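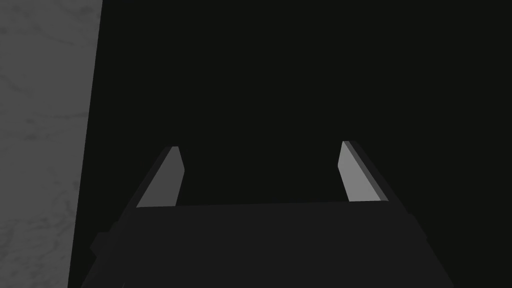 Which ear goes first in a hearing test? The better one, if you know which that is, and I told her the left.

The appointment was at the Oltside clinic at twenty to four. I got the early bus from Stunstead and was there with time to spare, so I sat and filled in the form. It asks about noise at work, noise at home, infections as a child, ringing, dizziness and whether anyone in the family is deaf. I put down Dad and his brother. For noise at work I wrote the bottling line and then ran out of room, so I carried on up the margin.

The audiologist was called Mawar Krishnan. She looked in both ears with the little light and said there was some wax in the right but not enough to bother the test. Then I went into the booth and she shut the door, which is thick and closes with a sort of sigh. You have a button on a lead and press it whenever you hear a tone, even if you only think you do. The low ones were easy. The high ones I was guessing at by the end. My own breathing was louder than half of them, and I had to stop myself pressing the button just because it felt as though a tone was due.

After the headphones she put a small hard pad on the bone behind my ear and did it again, with a rushing noise in the other side. I didn't like that part. It didn't hurt but the band was tight and I wanted to scratch.

She drew the results out on a chart for me. Both lines go along quite level and then drop, and the right drops further before coming up a little at the end. She said that dip is common in people who have worked in noise. It won't come back. It may get slowly worse with age like anybody's. What I can do is look after the rest.

I told her we had plugs on the line for most of the time I was there, the foam ones in a box by the door. She asked me to show her how I put them in. She had a pair ready. I pushed them in the way I always have, and she said they were hardly in at all. You are meant to roll them thin, reach over your head with the other hand and pull the ear up, slide the plug in and hold it there while it swells. I did it her way and her voice went right down. I worked there 20 years and had them sitting in the doorway, so to speak.
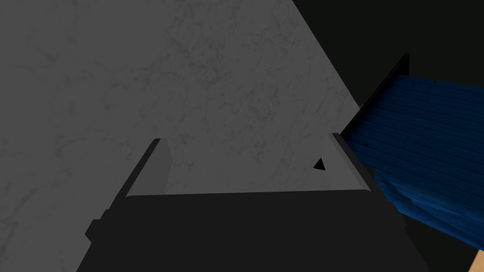 She said a lot of people do the same and it was worth telling anyone still there. I rang Rupert Tanner when I got in. He is on nights now and was just up. He said they have gone over to earmuffs on his side, and he hates them with his glasses, because the arms lift the cushion and let the sound in. I said he should ask about the banded ones. He said he would, but he says that about the dentist too.

Hearing aids: she thinks I would get something out of a pair, mostly for voices in company. There is no hurry. I can have the ordinary ones through the clinic, or go private. She gave me a leaflet from Paulauskas on the high street and another for a make called Ondon, which I had not heard of. The Ondon pair is at the back, with no price on it. I put both leaflets behind the clock. I have to go back in 4 weeks for the fitting talk if I want it, and I have said yes for now.

Got the bus home at the front, away from the engine. Noticed I turn my head to the left when people speak to me. The woman across the aisle asked whether we had passed the library and I had to ask her to say it again, with my good side round.

Things to do: drops in the right ear, 2 a night, lying on my side. Television down a bit and subtitles on. Find out whether the mower wants plugs as well -- I should think it does, it's a racket. She said yes to plugs for the drill without my finishing the question.

Tea was late. Egg on toast, and an orange. I tried the new plugs again in the kitchen with the extractor going and got the left one in properly at the second go. The right is a narrower ear, she says, and may want a smaller size. I'll ask at the chemist when I get the drops.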